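# Do you rinse your travel cup right away or let it wait till evening?
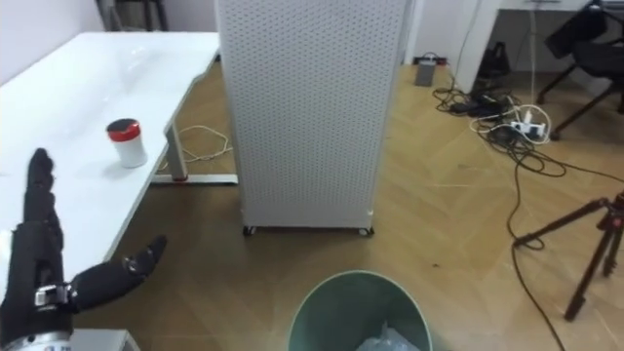 *White cup, red lid, white table.*

**histcombe_gran** wrote:

Evening, everyone! I've been on this board long enough (361 posts, it says under my name, goodness) that I feel I can bring up something small. My coffee has started tasting like last week's coffee. I take it with milk, I drink it on the bus into Betton, and then the cup sits in my bag until I get home. I do wash it every night with hot water and soap, and I still get that sour smell when I pull the lid off in the morning. Is it the lid? Is it me?

**shehu_kettle** wrote:

It's the lid, dear, it's nearly always the lid. Mine has a little rubber ring tucked up inside, and I had that cup for 11 months before I knew the ring came out. I'll spare you what was under it! Ease it off with the handle of a teaspoon, soak it overnight in warm water with a good spoonful of baking soda, and let it dry all the way before you put it back.

**drip_and_dawdle** wrote:

I'm going to disagree a little, with love. Baking soda never did a thing for mine. White vinegar and water, half and half, for an hour, then a proper rinse. And stop leaving milk in there all day! Even a quick swish at the office sink makes a difference.

**shehu_kettle** wrote:

Vinegar left mine smelling like a pickle jar for 3 days, so I suppose we each have our own noses. I do agree about the swish.

**bettonbus257** wrote:

Same bus as you, I think, histcombe_gran, and hello if so! I gave up and switched to black coffee in June. I missed the milk for a week or two and then I didn't. Also, store it with the lid off. I used to screw mine on tight before it went in the cupboard, and it came out smelling like a damp basement.

**drip_and_dawdle** wrote:

Black coffee on a bus at that hour, you're made of stronger stuff than I am.

**histcombe_gran** wrote:

Well, I went and looked, and there IS a ring. It's soaking in the baking soda now, and if that doesn't do it I'll try the vinegar next. I'm keeping my milk, though.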